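Pressemitteilung

Janssen führt festen Wartungsplan für Greiferzelle in Brendum ein

Fingerwechsel, Nullpunktabgleich und Kabelprüfung nach einheitlichem Ablauf

Brendum, Mittwoch, 11. August 2021

Die Janssen Handhabungstechnik GmbH hat für ihre Erprobungszelle am Standort Brendum einen verbindlichen Einricht- und Wartungsplan in Kraft gesetzt. Die Zelle mit der internen Bezeichnung Kolisen dient der Untersuchung von Greifvorgängen an Backwaren und anderen formveränderlichen Gütern. Der Plan ersetzt die seit April verwendeten Einzelanweisungen und gilt für alle Schichten.

Kern der Regelung ist ein Wartungsintervall von 100 Betriebsstunden. Nach Ablauf des Intervalls sperrt die Zellensteuerung den Automatikbetrieb, bis die Prüfung im Wartungsbuch quittiert ist. Der Handbetrieb mit reduzierter Geschwindigkeit bleibt möglich.

Die Prüfung beginnt an den Greiferfingern. Die Fingerbeläge werden abgebürstet, mit einem fusselfreien Tuch gereinigt und auf Risse im Rippenprofil untersucht. Schadhafte Beläge sind stets paarweise zu tauschen. Anschließend fährt der Greifer vollständig auf und zu; aus beiden Endlagen berechnet die Steuerung den neuen Nullpunkt. Weicht der Wert vom hinterlegten Sollwert ab, ist zunächst der Sitz der Fingerhalter zu kontrollieren und der Abgleich zu wiederholen. 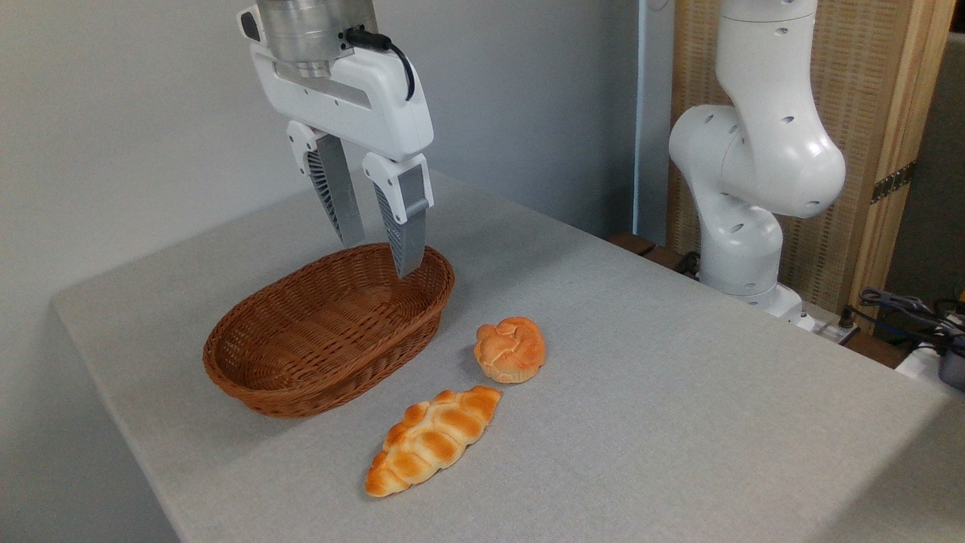 Im zweiten Schritt wird der Werkzeugmittelpunkt überprüft. Dazu fährt der Arm eine gespeicherte Referenzposition über dem Arbeitstisch an. Die Anfahrhöhe über dem Korbrand ist auf 115 Millimeter festgelegt. Sie wird nach jedem Wechsel der Ablage neu eingemessen, ebenso nach jedem Austausch der Tischauflage. Das Absenken bis auf Randhöhe erfolgt ausschließlich im Handbetrieb.

Besondere Beachtung findet die Leitungsführung am Handgelenk. Die Greiferleitung muss in allen programmierten Stellungen eine freie Schlaufe bilden und darf in keiner Achsstellung auf Zug belastet werden. Geprüft wird bei langsamer Drehung der letzten Achse über den gesamten freigegebenen Bereich. Steckverbinder werden nur im spannungsfreien Zustand gelöst.

»Der größte Teil der ungeplanten Stillstände ging auf zwei Ursachen zurück: verschobene Nullpunkte nach dem Fingerwechsel und Leitungen mit zu kurzer Schlaufe«, erklärt Bastian Tiedemann, Leiter der Instandhaltung. »Beides lässt sich mit einer festen Reihenfolge vermeiden. Eine zusätzliche Sensorik ist dafür nicht vorgesehen.«

Die Ausarbeitung des Plans lag bei Till Teuber vom Ingenieurbüro Hesard. Grundlage waren 608 Einträge aus dem bisherigen Störungsprotokoll der Zelle. Wiederkehrende Meldungen wurden zusammengefasst und jeweils einem Prüfschritt zugeordnet. Das Wartungsbuch wird elektronisch geführt; Sollwerte kann nur die Instandhaltung ändern.

Nach Abschluss der Arbeiten sind 100 fehlerfreie Leerzyklen zu fahren, bevor die Zelle wieder für den Automatikbetrieb freigegeben wird. Bei einer Störung beginnt die Zählung von vorn.

Pressekontakt:
Janssen Handhabungstechnik GmbH
Unternehmenskommunikation
Brendum

Abdruck honorarfrei, Belegexemplar erbeten.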